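Two grippers, one old desktop, and my doubts
1/14/26

I have been putting off this comparison since September, mostly because I didn't expect to enjoy the result. The Bunus people say their parallel gripper will handle "any component in a consumer PC." The Plotetti has no such line on its page, only a table of forces and a drawing with half the dimensions missing. I bought the Plotetti secondhand for $909. The Bunus lists at $3,478, and I have it on loan for 14 more days.

Both vendors like to show their gripper picking up foam cubes. I don't own any foam cubes. I do own an old Dell desktop, so the task is processor handling: hold the chip over the open socket, keep it flat, let go. A person does this without thinking much about it, and a bad grip means bent pins or a scratched spreader.

The trouble starts with the edges. A processor gives you a few thin sides of circuit board with a metal lid on top, and most stock fingertips are made for something chunkier. If one finger meets the chip a little before the other, the whole thing rolls, and then you're holding it on the diagonal and hoping. 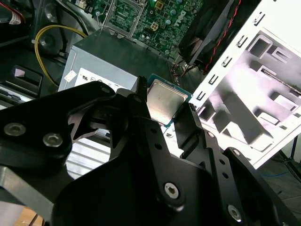
Do you need force sensing in the fingers for a job like this?

Only if you plan to press the part into place. For picking up and carrying, a low current limit and decent fingertip pads got me most of the way, and I'd spend money on pads first. Force sensing starts to pay when there's contact in a direction the motor can't feel, such as straight down into a socket.

I know the Van den Broek controller crowd will disagree with that. Their whole pitch is that a better control loop fixes a mediocre finger. I ran their trial software for two evenings and what I got was a very smooth plot of a chip slipping. Maybe I tuned it badly. The manual has 2 pages on tuning and one of them is a wiring diagram.

The wrist camera is a different complaint. It's cheap and close to the work, and I wouldn't give it up. But the gripper takes up a huge share of what it sees, and shiny metal throws off the exposure just when you want a clean edge to line up on. Pullesow sells an offset bracket for this. I haven't tried it — I'm not convinced that moving the camera sideways does anything except swap one blind spot for another.

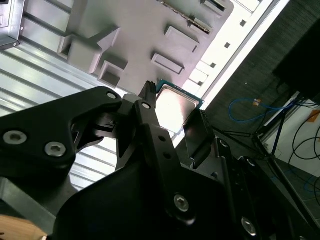

Clearance is the other thing missing from the spec sheets. They give you stroke, payload and weight, and never how wide the knuckles get when the fingers are nearly closed. Inside a computer case that number matters more to me than payload, given that a processor weighs next to nothing. I ended up measuring both grippers with calipers at three openings and taping the numbers to the bench.

So far I'd say the Bunus is nicer to mount and the Plotetti is easier to fix. Neither one has earned "any component." I still want to try memory sticks, and the little screws, which I expect to go badly. The loaner goes back after that unless the price comes down a lot.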